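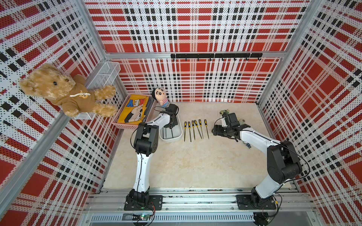 Tool Room and Kitting, Holtania Works

How to hand over a hand file job to the two-arm cell

These steps are for anyone on the bench rota who sets up the cell before a shift. They replace the old sheet that was taped inside the crib door. Files used to be sorted by whoever was free, usually in the last half hour, and went back into kits by hand. The cell now does the sorting. You still do the inspection and the kitting.

Before you start

Book the job in Sisen under code 339. If the code is rejected, the previous job is still open and has to be closed by the person who booked it.

Brush the files with a file card and wipe the handles. Pull any file with a loose handle or a chipped tang and tag it for repair. The cell does not check condition.

Setting up

1. Press the cell stop and wait for both arms to settle. Don't reach in while either one is moving.
2. Lay the files on the floor of the cell between the two grippers, side by side, handles toward the back wall and tips toward the front rail. A small lean is fine. Files that cross or touch are not.
3. Set the white container to the left of the row, open side up.
4. Step back, release the stop and start the Rimau program from the panel.
5. Stay within sight of the cell for the first 3 picks. After that you can go back to the bench.
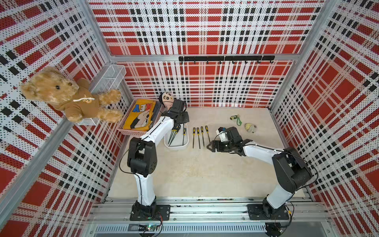
Beatriz asked at the Thursday handover whether the bench people would lose the sorting hour from their timesheets, and said she would take an earlier finish over more kitting. The hour stays. It is booked as inspection under code 325, and swapping it for an earlier finish has to be agreed with your shift lead.

If a pick fails

Press the stop before you touch anything. Straighten the file, check that its handle is clear of the next one, and restart from the panel. If the same file fails again, take it out and sort it by hand. Write the failure in the log even when the fix was easy. The Cáceres site uses the same log, and their setters read ours.

When the job is done

Stop the cell, lift out the container and carry it to the inspection bench. Check teeth and handles under the lamp, then kit as before. Allow 10 minutes for this on a normal job. Close the job in Sisen before you leave, or the next shift can't open theirs.

New setters do their first jobs alongside someone already signed off. Ask at the crib window for a slot.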